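What Is Really Inside a Computer? (And Is Any of It Magic?)

People say some very odd things about computers. They say a computer is "thinking". They say it has "gone to sleep" or "caught a bug". Grown-ups tell it to hurry up, as if it had ears. Somebody in your family has probably told you that a computer is a kind of electronic brain.

Should you believe them? I wouldn't, at least until you've had a look inside one. So let's go through the parts of an old desktop computer, the sort that comes in a big box called a tower, and check a few of the things people say about them.

Before we start: don't open a computer that is plugged in, and don't open any computer without a grown-up who knows what they are doing. One part in particular must never be taken apart by anybody at home. We'll come to it.

The box

The outside of a tower is called the case. It looks very serious, but it is mostly a box with a lot of air in it. One side comes off. On some cases you undo screws, on others you pull a catch, and the whole panel lifts away. It's easiest to lay the tower on its side first so that you are looking down into it, like looking into a drawer.

"The bigger the box, the cleverer the computer." You will hear this one in playgrounds and also in shops. It isn't true. A big case has room to add extra parts, and room for air to move about. A phone made this year can do far more than a tower that was made before you were born, and the phone fits in your pocket.

The motherboard

The large flat sheet inside is the motherboard. A lot of them are green. The green is only a coating, a bit like varnish, and it has nothing to do with how well the board works. You can get black ones, blue ones and red ones too, and anyone who tells you the black ones are faster is probably trying to sell you a black one.

The job of the motherboard is to join everything to everything else. It has very thin lines of copper running through it, and these carry electricity from part to part. If you like towns, think of the lines as the roads. I'm not very fond of that comparison myself, as nothing on a motherboard ever gets stuck behind a tractor, but it will do for now.

All over it are little bumps, blocks and cans. Some of the cans are capacitors. A capacitor holds a small amount of electricity and lets it out again when it's needed, which helps to keep the supply smooth.

The processor

If any part deserves to be called the brain, people say, it is the processor. It's a thin square, smaller than a biscuit, and in a desktop computer you usually can't see it at all, as it sits underneath a lump of metal.

What does it do? It follows instructions. Add these two numbers. Is this number bigger than that one? Put the answer over there. Every single step is dull. The surprising bit is the speed, because it can do billions of these dull steps in one second.

Is that thinking? Ankit Pant, who mends computers at a shop called Chauhan, gave me a rather grumpy answer. "It doesn't know it's adding," he said. "A tap doesn't know it's filling a bath." I think he has a point, although clever people do argue about this, and you are allowed to argue as well. Your own brain grows, changes, gets hungry and feels sorry for people. A processor does none of that.

The metal fins

All that work makes the processor hot. Metal carries heat away well, so a block of metal called a heat sink is put on top. Heat sinks have ribs or fins. Why? Heat escapes from the surface, and a block with fins has far more surface than a plain one.

You can test this idea without a computer. Take two warm boiled potatoes of the same size. Leave one whole and cut the other into slices, then spread the slices out on a plate. Come back after 12 minutes and feel them. Don't take my word for which is cooler.

The memory

Here is a word that causes no end of muddle. A computer's "memory" sounds like the place where it keeps your photos. It isn't. Memory is where the computer puts the things it's using right now. When you switch off, the ordinary kind of memory goes blank.

Memory comes on long thin sticks, which push into long thin slots on the motherboard. Imagine a desk where you spread out your homework while you're doing it. A bigger desk lets you have more spread out at once. It won't do the homework for you, whatever the advert says.

The drive

Your photos, games and unfinished stories are kept on the drive. The older type is a hard drive, and it has shiny discs inside which spin very fast while a tiny arm moves across them. The newer type has no moving parts.

You may have been told that when you delete something it's gone for ever. Often that's wrong. On many hard drives, deleting a file just tells the computer that the space can be used again, and the old file may stay put until something else is written on top. This is one good reason for a grown-up to wipe a drive properly before a computer is given away.

The drives live in a metal holder called a cage or a bay. Look for coloured plastic pieces near it. Makers often use a bright colour for the bits you're supposed to touch, such as latches and clips, so that a person mending the machine can find them quickly.
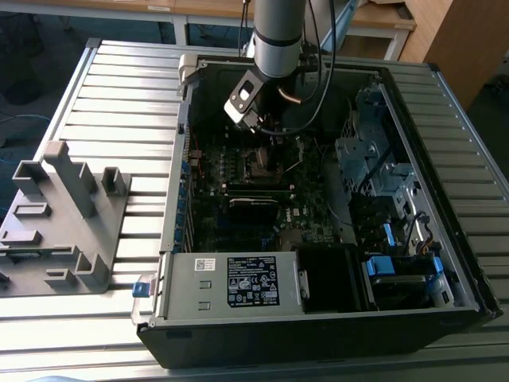 A tower with its side panel off. Find the blue latches by the drives, then the ribbed heat sink near the middle of the board.

The power supply

Remember the part I said nobody should open at home? It's the power supply, a metal box inside the big box. The electricity in your wall is much too strong for the delicate parts on the motherboard. The power supply takes it in and turns it into a weaker kind that the other parts can use.

Some people say it's safe once you have pulled the plug out. Don't believe them! There can be electricity stored inside a power supply even after it has been unplugged, enough to hurt somebody badly. Warning signs are printed on the label, and they mean what they say. Look at the outside as much as you like and leave the inside alone.

The cards

A tower often has a row of narrow metal strips along one wall of the case. Each strip can be taken out to make room for a card, an extra board that plugs into the motherboard. A card might help to draw pictures on the screen, or make better sound, or connect to a network. When nobody has added a card, the strip just covers the gap.

So is it worth mending?

"Old computers are rubbish" is something you'll hear a lot, mainly from people with new ones. Sometimes it's fair. An old tower may be too slow for the latest games, and it may use more electricity than a small new machine. I wouldn't pretend otherwise.

But a tower comes to pieces more easily than most gadgets, and the pieces can be useful. Gaetano Martinelli runs a repair morning in Bodora each April, and last time people brought in so much that the whole lot weighed 700 kilograms. I asked him how many of the broken computers were really broken. He laughed and said he'd stopped guessing. Plenty had a loose cable, a worn-out drive or a thick blanket of dust. Others were beyond help, and went off to be recycled so the copper and other metals could be used again.

Words to check

Motherboard: the flat board that joins the parts together.
Processor: the part that follows the instructions.
Heat sink: a metal piece with ribs or fins that lets heat escape.
Memory: where the computer keeps what it is using now.
Drive: where files are kept when the computer is off.
Power supply: the part that changes electricity from the wall. Never open it.

Something to try

For one day, listen out for people talking about computers as if they were alive. Write down what they say: "it hates me", "it's tired", "it wants a password". Then pick one and try to work out what the machine was doing at the time. Which part was busy? Was any part busy at all? If a grown-up can't explain it either, ask them how they know it was tired.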